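Home | Ask | Topics | Log in
2 min read

Arm stops dead over the hob

Mayuree Srithong
Hello all! My simulated arm in Bereck freezes above the knobs with a joint fault, nearly every run, and I'm quite worn out with it.

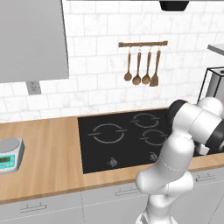

The arm at the cooktop in my test kitchen

I've tried 40 runs, bless it.

Boonsong Kongkaew
Oh, I do sympathise! Look at your wrist limits first. Mine were far too tight, and with the elbow up high the wrist has to fold a long way to point the fingers down at those knobs.
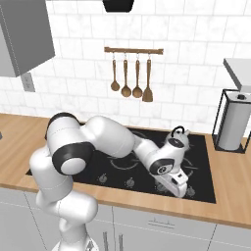 Filed under: Joint faults

Roos De Bruijn
Restart it?

Comments
Elba Carrasco: Wrist limits for me too, thank you Boonsong.
Mayuree Srithong: Widened them on Saturday, only 2 faults since!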